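CHAPITRE 7
Perte de repérage des préhenseurs portatifs : défauts, conséquences, mesures de sécurité

7.1 Position du problème

Le programme robotisé de pliage de l'atelier Ekivik comportait, à sa mise en service, 836 trajectoires enregistrées au moyen de préhenseurs tenus à la main. Lors des essais de réception, le bras a refermé ses mors au-dessous du plan de travail prévu, a heurté le chant du support et a poursuivi son mouvement jusqu'au déclenchement de la limite d'effort. Aucune personne ne se trouvait dans l'enceinte. Le support a été fendu et l'un des doigts du préhenseur a dû être remplacé.

L'expertise confiée au bureau Skomeo a écarté l'hypothèse d'une panne mécanique. Les codeurs étaient conformes, le zéro machine également. Le défaut provenait des données de démonstration : dans une partie des enregistrements, la position du préhenseur gauche présentait un décalage vertical, variable selon l'orientation du poignet. Le contrôleur avait reproduit fidèlement une trajectoire fausse.

Le présent chapitre étudie cette catégorie de défaillance. Elle se distingue des pannes examinées au chapitre 6 en ce que le système ne signale aucune anomalie avant le contact. L'étudiant devra être capable, à l'issue de la lecture, d'identifier les causes usuelles d'une perte de repérage et de prescrire les contrôles correspondants.

7.2 Le poste de démonstration

Dans la configuration étudiée, l'opérateur travaille debout devant une table et manipule directement la pièce textile. La pose de chaque préhenseur est déduite de l'observation de marqueurs imprimés, portés par un cube solidaire de l'outil. La géométrie du cube est supposée connue et invariable ; toute erreur sur cette géométrie se reporte sur la position calculée des mors, amplifiée par la distance qui les sépare du cube.

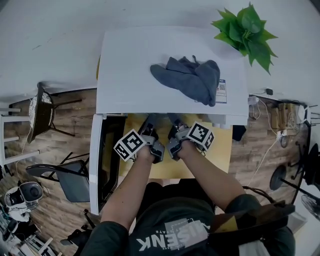
Fig. 7.1 – Préhenseurs portatifs à cubes marqueurs, mors à hauteur du bord du panneau blanc ; textile gris foncé sur le panneau.

La zone où les mors abordent le bord d'un support appelle une attention particulière. Un écart de quelques millimètres y suffit à transformer une approche correcte en collision, alors que le même écart, au centre d'une étoffe souple, demeure le plus souvent sans effet.

7.3 Causes recensées

Trois causes ont été retenues dans le dossier Ekivik. La première est le jeu de fixation du cube, dont la vis se desserre au fil des manipulations. La deuxième est l'occultation : lorsque l'avant-bras ou l'étoffe masque une face, le calcul repose sur un seul marqueur, vu de biais, et la pose devient ambiguë. La troisième est l'emploi d'un fichier d'étalonnage périmé, établi avant l'échange d'un cube.

Le logiciel Jetia, utilisé pour la conversion des trajectoires, interpolait les poses manquantes sans en avertir l'utilisateur. Cette fonction a été désactivée en octobre.

7.4 Prescriptions

L'étalonnage est vérifié au début de chaque série et après 1000 cycles d'ouverture des mors. Tout choc subi par un préhenseur entraîne l'arrêt des enregistrements jusqu'à nouvelle vérification. Les séquences comportant des poses interpolées sont isolées et ne peuvent être transmises au robot qu'après examen. La première exécution s'effectue à vitesse réduite, enceinte fermée, avec un support sacrifiable.

La méthode de vérification dite de Meng, fondée sur le contact des mors avec une cale de référence, est exposée à la section 7.5.

Éditions Ekivik – Mars 2023 – Reproduction interdite sans autorisation – Contact – Haut de page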